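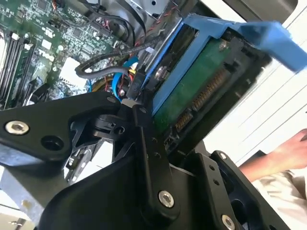 Software > Manipulation > Cikix

Cikix Teardown Planner

I'm Kofi Boateng, and I look after Cikix at Isov. It's the planning layer that sits between your cameras and your arm controller, and I'm pretty fond of it! You give it a job (swap a drive, pull a memory module) and it works out the grasp, the approach and the path back out past all the wiring.

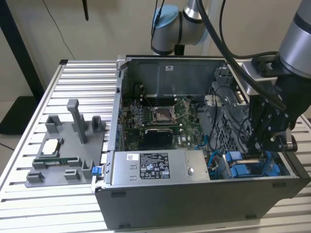 Gripper over the drive bay, parts fixture at left.

Cables are the hard bit. We used to treat them as solid lumps, and the planner would just give up. Version 6 gives each one a soft zone, so the arm can brush past a loose lead but slows right down near a plug. You can colour the zones however you like in the Hoshino viewer, which helps heaps when you're trying to work out why 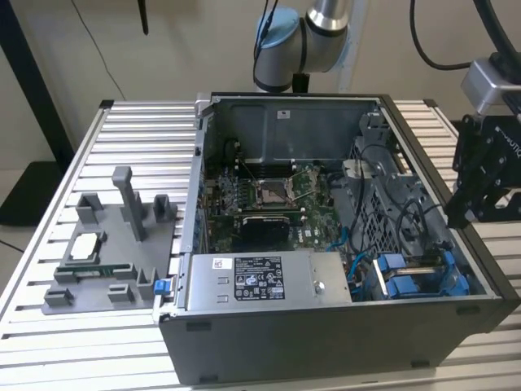 a path went the long way round. The part library has 87 grasp templates so far, and the crew at our Cilham workshop add more whenever a new chassis turns up. Replanning runs at 20 times a second on an ordinary desktop, no fancy graphics card needed. 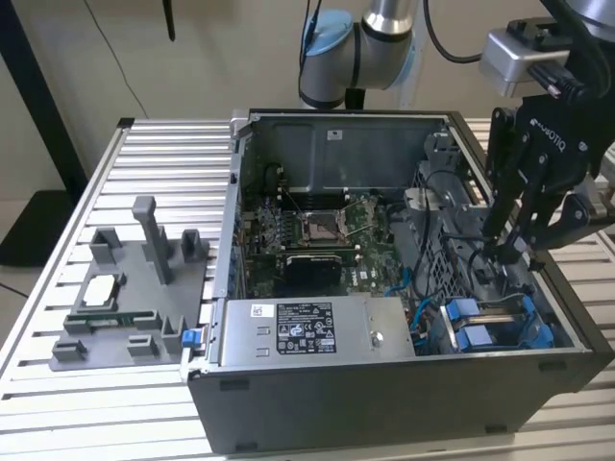

Can I use my own fixture?
Load the model file, mark the slots, and Cikix will treat each one as a drop-off spot.

14 shares | 3 comments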